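Speaker notes -- Altholm, 04/02/2022
Talk: what changed in the wash-up when the arms came in

Start without the title slide. Say who I am, kitchens side not tech side, been with Durno since the old canteen. Keep it short, they've had a long morning.

Durno canteen first. 58 people across two shifts, kitchen, counter, wash-up. Wash-up was always the job you got put on. High turnover, sore wrists, wet shoes. People asked to be moved off it within weeks. Say this plainly, no slides needed.

Then Veladum. That's our name for the project, don't explain the name, it takes ages and isn't funny. Aim was small: plates out of the rack and stacked, nothing else. No pans, no glasses. Supplier is Çetinkaya. They wanted to start with glasses. We said no.

The figure people remember -- 2,277 plates over the June trial. Say it slowly. Then say straight away that a good lunch week gets you there by hand as well, so it's a number about steadiness and not speed. Pause here.

What the staff said before. Put these in my own words, don't read out:
- will I lose hours
- who gets blamed for breakages
- do I have to talk to it (this got a laugh in the staff meeting, might not here)

Hours first becuase that's what they cared about. Nobody's contract was cut. But the evening wash-up shift went from three people to 2 and the third moved to prep. She hadn't asked for prep. Be fair about that, it wasn't handled well, we told her after the rota was printed.

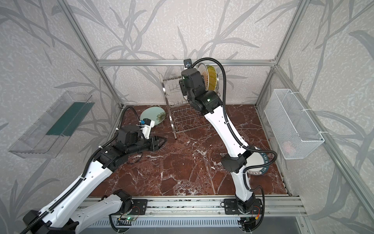 Who decides when the arms stop and a person takes over? Whoever is on wash-up that shift. They don't need to ring a supervisor and they don't have to write down why. We had a form for it at first and people just stopped pressing stop, so the form went.

Go on to breakages. Old rule was you signed the book. New rule, book is still there but no names in it, only what broke and where it was in the rack. Took some 9 weeks to get that agreed. Management wanted names kept. Union rep didn't. Don't go into the back and forth unless asked.

New work that came with it, this is the bit I always forget:
- loading the rack so the plates stand properly
- wiping the camera lenses, start and end of shift
- sorting odd crockery out beforehand
- training new starters on both ways, by hand and with the arms

None of that was in anybody's job description. It is now, and the grade went up one step. Took too long. Say so.

Noise -- mention if time. Different noise, not less. Radio is back on though.

What I'd do differently. Talk to the night cleaners, we missed them out completley and they work round the kit every day. Print the rota last. Have the pay talk before the kit is bolted down.

Questions. If cost comes up, pass it to the finance lot, I don't have the figures with me. If somebody asks about glasses: still no.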